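Still waiting for the washing-up to do itself

April 6, 2023

Filed under: gadgets, grumbling

I have been promised a robot housemaid since I was about six. There was one in a library book, a tin lady with a feather duster, and the caption said she would be in most homes by the time I was grown up. I am well past grown up. Last night I scraped burnt rice off the bottom of a pan with a wooden spoon and then dried the pan with a tea towel that should have gone in the wash at the weekend.

What set me off this time was an article a friend sent me in February, with the subject line "your prayers answered". It was about a company called Grerkix, which says it will have a two-armed kitchen helper on sale "soon". The article used the word soon four times and the word price not at all. There was a video as well, two minutes long, with cheerful ukulele music. In it a pair of arms picks up a mug, rinses it and sets it on a rack. Lovely. I watched it again with the sound off and noticed a small line of text in the corner that said the footage was speeded up 12 times. So that mug took the best part of half an hour. I could have done the mug, the plates, the pan and the hob in that time and still have had a sit down.

I don't want to be unfair to anyone. I do think the people who make these things are clever, and I do think they are further along than they were. But there is a gap between what gets shown and what I would need before I handed over any money, and the gap is nearly always in the dull bits.

Take the dishwasher, which is the chore robot I already own. It is very good at what it does. What it doesn't do is fetch the plates, scrape them, work out that the big bowl only fits if the colander comes out, or put anything away afterwards. The machine took the easy half of the job, the bit with hot water and patience, and left me with all the picking up and putting down. Same with the washing machine. Nobody in my house has ever complained about the spinning. The complaints are about the sorting, the hanging out, the pairing of socks and the duvet cover with a pillowcase and three pants lost inside it.

Picking up and putting down is the whole thing, really. We do it so often that we stop seeing it as work. I spent part of a Bank Holiday trying to notice what my hands were up to while I cleared the table after lunch, and it was ridiculous. I held two glasses with one hand, fingers inside the rims (I know, I know). I nudged a knife to the edge of the table with my little finger so I could get under it. I steadied the salt cellar with my wrist while I reached past it for the butter. I don't remember learning any of this.

Small shiny round things are worst, I gather, and that makes sense to me, because I drop them too. The lid of the sugar bowl, for instance. There is nothing flat on it to get hold of, it wants to roll away, and if you squeeze too near the top it squirts out from between your fingers like a bar of soap.
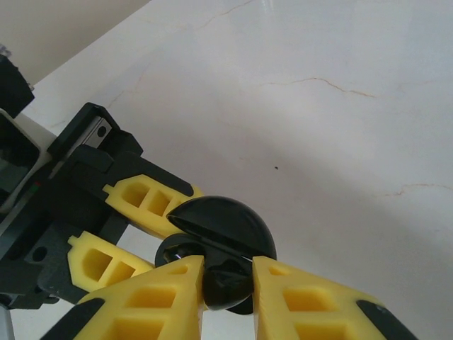 Often you need a second hand for it as well, one to hold and one to turn or pull or simply to be there in case. Then the two hands have to keep out of each other's way. Mine manage without discussion. Two mechanical ones have to have it all worked out, and each one takes up a fair bit of room just by being near the thing it wants.

I went to see some for myself, because my brother-in-law says I only moan about things I've read about. There was an open day at Trakum, the technical college across the river, with a hall full of student projects and a stall selling very good flapjacks. One group had an arm that was meant to put bottle tops on empty bottles and hand them along to a tray. I stood and watched for 15 minutes. When it worked it was rather beautiful, slow and careful, like somebody icing a cake. When it didn't, it went on just as carefully, screwing a top that wasn't there on to a bottle that had fallen over. A very patient student stood the bottle up again each time and pressed a button.

I asked her whether it could do a different bottle. She laughed and said it could do a different bottle after a week. I asked what would happen if I moved the tray. She said please don't move the tray.

That's my objection in a nutshell. My kitchen is nothing but moved trays. The bread bin is on the left until someone wants to plug in the slow cooker, and then it's on the chair. There's a cat. There is a drawer that only opens if you lift it and give it a sort of hip. I would have to live like a monk for the sake of a machine that was bought to make my life easier, and I can see myself tidying up for it before it came on, exactly as my mother used to tidy up before the cleaner.

People tell me factories are different and that I should look there if I want to be impressed. Up to a point. My first proper job was at Tapia, packing bathroom fittings, and there were machines in there that could shift heavy boxes all night long without a cup of tea. Marvellous things. But at the end of the line stood a row of us in hairnets, putting the little bag of screws in with the tap, checking the chrome for scratches and tucking the leaflet down the side. Every few years management would announce that the row of people was going to be replaced. I still know someone there and she tells me there is still a row. It's shorter, I'll admit. The bags of screws are now counted by a machine, and she says it is better at it than we ever were, and the leaflet goes in by some sort of sucker. Somebody still has to unkink the bag when it catches on the flap.

So yes, things move. I'm a sceptic but I'm not blind. If you can nail everything down, keep the lights the same and feed in the same object all day, a machine will beat me hollow. The further you get from that, the more I fancy my chances.

Then there's the money. The only home gadget of this kind that I've seen with a proper price on it is the Julirness, a folding machine for shirts and towels, which a reader wrote to me about after my post on ironing. It costs £3000. You have to clip each shirt on to it yourself, the right way round, buttons done up. I timed myself clipping imaginary shirts to the back of a dining chair (don't look at me like that) and then timed myself folding real ones, and the folding was quicker. For that sort of money I could pay the lad next door to do my folding until he goes to university, and he could tell me when there's a hole in something.

My reader, to be fair to her, loves hers. She has bad hands and finds the clips much easier than the folding, and I hadn't thought of that. It did make me stop and think a bit. A slow machine that needs help is a poor bargain for me, with my hands in decent order, and it might be a very good one for somebody who can't grip a saucepan lid first thing in the morning. If the adverts showed her instead of a glossy couple drinking wine beside an island unit, I'd be a lot less grumpy about them.

What would change my mind? I've been asked this in the comments before, usually crossly. I'd like to see one uncut video at normal speed, filmed in a kitchen that belongs to someone, after a roast. I want gravy. I want a fork stuck in the plughole and a tea towel over the tap, and I want to see what it does when it drops something, because it will drop something, I do it myself every other day. And at the end I'd like the person who lives there to come in and find the potato peeler without having to ask where it's been put.

Until then the rubber gloves stay on the hook. I've had to buy a new pair, as it happens, the left one always goes first and I have a drawer full of rights. If anyone reading this is left-handed and wears a medium, let me know in the comments and I'll post you some.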